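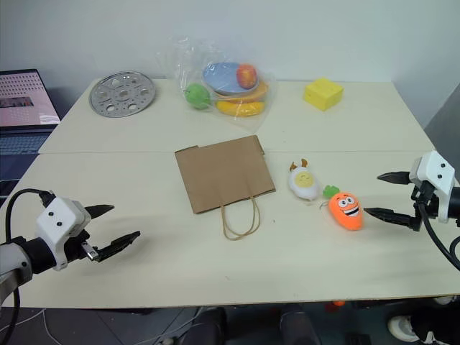
About Hurent

Hi, I'm Aurelia, and I help people buy robots without losing their minds (or their whole equipment budget in one go). Hurent is a small planning and purchasing shop in Josville. We don't build arms, we don't sell arms, and we don't take a cut from anyone who does. You pay us for our time, and you get a shopping list, a budget and a floor plan you can take to whoever signs the checks.

How we got going

I spent years in purchasing at a packaging company, and I was the person who got the phone calls after the big shiny thing showed up and wouldn't fit through the door. Or needed a power outlet on the wrong side of the room. Or came with fingers that couldn't pick up the one item we'd bought it for! I kept a notebook of all that stuff, and when I left, the notebook came with me. It's still the first thing I open with a new customer.

Jarrah Rewi joined me the next July. He'd been running a test bench at Tredska and knew a lot about the parts I was hazy on, like how long a cable has to be before you can stop worrying about it. Manaia Fairweather does our budgets, and Yee-man Ho handles suppliers, shipping and the endless back-and-forth over spare parts. So that's us, plus whoever we can talk into helping on moving days.

What we do all day

Mostly we work with schools, college labs and small companies that want a tabletop setup: one or two arms, grippers, a computer, a table and a pile of things to pick up. The arms get all the attention in the meeting, so we start with everything else. What's the table going to be? Can you walk all the way around it? Where do the cables run, and who's going to be standing there? We've seen plans with every bolt priced and no line at all for a table.

Then there are the objects. People laugh when I put toys and groceries in a robot budget, but a plush carrot and a paper bag will teach you more about a gripper than a nice clean block ever will. Soft things squash, bags fold, and plastic fruit rolls off wherever it likes. Our standard starter line for objects is $385, and Manaia will argue with anyone who tries to cut it (she argued with me, and she won).

After that we get to the grippers. We ask for a spare set of fingers with every order, and we like to see the quote split out so you know what a replacement costs on its own. Kopecký Supply sends theirs that way without being asked, and we wish everybody did.

What it costs

A planning package is $2,223, flat. For that you get:

A site visit, with a tape measure and lots of nosy questions
A full equipment list, with a cheaper option next to every big item
A 5-year budget that includes repairs, spares and training time
A table and cable layout, drawn to scale
2 follow-up calls once your boxes have arrived

If you just want somebody to read a quote you've already got, we do that too, and it's usually a quick job. Send it over with a note on what you want the robots to do. Plain words are great. "Put the apple on the plate" is a perfectly good spec to start from!

Who we've worked with

Ilze Pärn was our very first customer, back when the office was my kitchen. She teaches automation at a technical college and had one grant, one room and a deadline that made me gulp. We got her order in on time by buying one arm up front and planning the second into the following year. Plenty of our plans still work that way. Buy the table and the wiring for two, start with one, and leave yourself the space.

Come say hi

We're upstairs from the print shop in Josville, and the coffee's decent. Call before you come, as we're often out measuring somebody's doorway. If you're working toward a grant or a budget deadline, tell us the date first and the rest second.

Prices on this page last checked 2023-08-16.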